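Boards > Indoors > Sleep & Bedding > Mattress Talk

Filed under: returns, firmness, buyer's regret

Is "medium firm" a legal term or more of a mood?
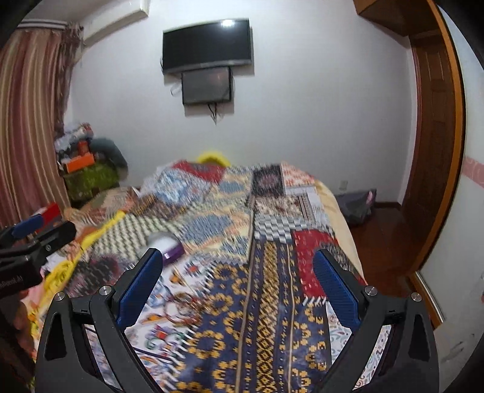

The bed, for reference.

Shares: 4

**dustruffle_dan**
Bought the Diltell in medium firm from the showroom in Gralcombe. $2,295 for the queen, delivered. In the store I lay on it for maybe as long as it takes to read a menu and thought, yes, this is a bed for an adult. At home it's like sleeping on a folded map. My hip goes numb, I roll over, the other hip files its own complaint.

The trial is 28 nights and I'm most of the way through it. The salesman says it needs to break in. My wife says it's perfect and she's never slept better, so that's one vote each and she has the louder one. Do I return it, or do I keep lying on it and hope one of us softens?

**quiltedpanic**
Return it. "Breaking in" is what they tell you until the trial runs out. I had a Diltell for years and it felt the same the day it left as the day it came, and I'd have kept it if I weighed what the guy in the ad weighs.

**Marrowbone**
Disagree with quiltedpanic. Latex doesn't move much, sure, but if yours has the foam layer on top it does loosen up. Mine took most of the trial. Walk on it. Take your shoes off, shuffle around up there like you're stomping grapes, do every corner. Looks stupid, works fine.

**quiltedpanic**
If I pay that kind of money I shouldn't have to stomp it.

**Marrowbone**
You stomp nothing and you return everything, I've read your posts.

**tickingstripe**
What's it sitting on? People put a new mattress on the old box spring and then blame the mattress. If you have slats, check the gaps. If you have the old box spring, that's thirty years of somebody else's sagging under your brand new bed.

Also what was the old mattress? If you came off a soft one your back will be mad at anything for a while.

**dustruffle_dan**
Slats, pretty close together. The old one was a hand-me-down with a valley down the middle. We'd both end up at the bottom of it by morning whether we were speaking or not. So yes, it's possible I've forgotten what flat is.

Tried the stomping at 11 p.m. My wife asked me to stop and then asked what site I'd read it on.

**nocturnal_ned**
Get a topper and quit worrying. I put a Furari wool one over a bed that felt like a loading dock and it took the edge off. Runs a little warm. Sheds for the first week, so you'll look like you work with sheep.

**quiltedpanic**
Love it. Buy the expensive bed, then buy a second, thinner bed to put on it so you can stand the first one.

**nocturnal_ned**
That's what a topper is, yes.

**sidesleeper_sue**
Side sleeper here, same hip thing. Before you spend anything, change your pillow. On a firmer bed your shoulder doesn't sink, so your head needs more under it, and when your neck is crooked the rest of you twists to match. I went up one loft and the hip quit bothering me. A knee pillow helps too. It also ends any romance in the room, so plan around that.

**tickingstripe**
Seconding the pillow. It's the cheapest thing to be wrong about.

**Phuthong_nights**
Can I say something for the other side? I grew up sleeping on a kapok mat on the floor and every American bed feels to me like being swallowed. My in-laws' guest bed took my whole leg. "Medium firm" means nothing. One store's medium is another store's plank. Your wife may just be built for this one.

What you want is the split version, where each half has its own firmness. Ask whether Diltell will swap you to that before you send it back.

**Marrowbone**
Split king, maybe. I've never seen them do a split queen, and if he only has room for a queen he's stuck.

**Phuthong_nights**
Then he can have the floor, I recommend it.

**dustruffle_dan**
Called the store. No split queen. Returns are allowed inside the trial but there's a $50 pickup fee, and it has to be free of stains, "including drool." He said that last part with no change in his voice.

An exchange for the plush is free, but it's one exchange only and then whatever you have is yours until death.

**quiltedpanic**
Fifty bucks to be free. Pay it.

**sidesleeper_sue**
PILLOW FIRST. You still have nights left.

**quiltedpanic**
He's going to forget the deadline and own it forever. Put it on a calendar, Dan.

**dustruffle_dan**
Update. Bought a fatter pillow and stuck the old one between my knees. Three nights in, the left hip is fine and the right one is still thinking it over. My wife says I look like I'm being shipped somewhere.

Keeping it for now. Deadline is on the fridge.

**nocturnal_ned**
Topper's still an option. Just saying.

**Marrowbone**
Keep stomping.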